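Half a Year In, and the List Is in the Junk Drawer

5 July 2024

I found my January list this morning while I was hunting for a birthday candle. It was folded into quarters under the takeout menus, with a grocery list on the back that just says "leeks, the good soap." I sat down on the kitchen floor and read the whole thing and laughed out loud, because who was that woman? She wanted to read 50 books. She wanted to learn to bake bread with a starter and get up before six. She wanted to walk every single morning (every one!) and write 1,000 words a day before breakfast.

I have read nine books. Two of them were short.

Summer always does this to me. The first half of the year feels like one long errand and then suddenly it's July, the peaches are in, it's too hot to sleep with a blanket, and I have this strange slack feeling, like when a boat stops and you keep rocking. I used to panic about it. I'd buy a new planner in the middle of the year and start all over again with fresh pens. The one from last summer has 11 pages filled in, and most of that is doodles of pears.

My friend Azadeh came over last week and we sat out on the back steps with our feet in the kids' old wading pool. I was moaning about the first half of the year being gone. She asked me what I did in it. Not what I finished, just what I did. And I started listing things and couldn't stop. I took my mother to all those appointments. I learned to drive the old Plonska road in the dark without gripping the wheel. I went to Giorgia Cirillo's wedding and danced in my socks. I repainted the hallway a color called Oat that looks exactly like the color it was before, and I love it anyway.

None of that was on the list! The list didn't have one living person on it except me.

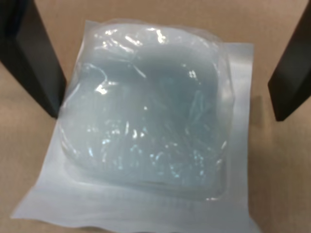

So I've been thinking about slower ways to measure a season. Azadeh keeps what she calls a small book. It lives by her kettle and every night she writes one line in it, whatever stuck. She let me read a page once and it was things like "wind all day" and "dad told the goat story again." She's been at it for years. She told me she's up to 1,805 lines now, which made me a little dizzy, all those days caught by the corner of their shirts.

I started mine in the spring and I'm not good at it. I skip nights. Sometimes I write three lines at once and have to guess what happened when. But I've got 38 so far, and when I read them back I can smell the days, if that makes sense. There's one that only says "Grasso, cherries, rain on the awning" and I'm right back at that little café with my sleeves soaked and juice on my chin.

The other thing I'm trying is leaving the early part of the evening alone. No phone, no laundry, no quick reply to that one email. I sit outside until the bats come out. The first few nights I was so itchy and bored I pulled weeds out of the cracks in the patio just to have something to do with my hands. Now I mostly sit. Omia, our very elderly cat, sits too, facing the other way. Last night the neighbors had their windows open and someone was practicing the same eight notes on a clarinet, over and over, and getting them wrong in a new place each time. I could have listened for hours.

I do still want some things out of the rest of the year. I want to go back to Zeltotano in September when the crowds have gone home and swim before breakfast. I'd like to finish the quilt, or at least find the box it's in. I'd like to call my brother more, and let him talk about his truck. I haven't written any of this down on crisp paper, I'm only telling you, so please don't hold me to the quilt.

The January list went back in the drawer. I never did find a birthday candle, so we stuck a match in the cupcake and sang very fast.

If you keep a small book too, or some version of one, tell me about it in the comments. I'd love to know what you write when the day was mostly dishes.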